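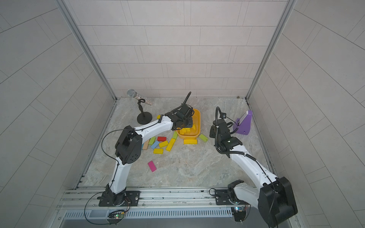
Pale tile in staggered rows, with thin gray grout.

Grondex Cordless Grout Brush: Two Months of Scrubbing
By Ariel Lagman
3 min read
Last updated: Thu 3 December

I bought the Grondex in October for $52, which is a lot for a brush and not very much for a contractor. My shower was tiled by the previous owners, people who loved grout and put it everywhere they could.

You get the handle, a charger and two brush heads. The narrow head is the reason to buy it. The bristles are stiff and come to a wedge, so they stay in the joint instead of skating off across the tile like the round ones do. The wide head is for corners, according to the manual. I have tried it in corners, and it prefers to throw water at the ceiling.

With plain baking soda paste and the slow speed, I did the wall behind the faucet in one evening. The grout came up two shades lighter. I had picked out my bathroom towels to match the old color, so now I have that to deal with. Fast speed sounds like a blender with a spoon in it, and I couldn't see that it cleaned any better.

The battery is where the mood drops. The box promises 73 minutes. Mine ran for 52 the first time and hasn't beaten that since, and the warning light comes on exactly when the brush stops, so as warnings go it's more of an obituary. A full charge takes all night. If your bathroom is big, do it over a weekend, or marry someone with a second one.

My neighbor Vilgot Ljungberg owns the Warix, which costs $133 and has a pivoting head and a carrying case. We traded for a week. The Warix is quieter and lasts longer, but it's heavy, and by the third row above shoulder height I wanted mine back. He didn't seem in a rush to return it, either.

Replacement heads are $14 a pair. My first narrow one splayed after five weeks, though I'd also used it on the patio, which the manual forbids in bold type.

It won't fix grout that's cracked or missing. I tried it on a crumbly patch by the drain and now own a slightly larger crumbly patch.

Four stars. I'd give it the fifth if the switch weren't placed right where a wet thumb lands.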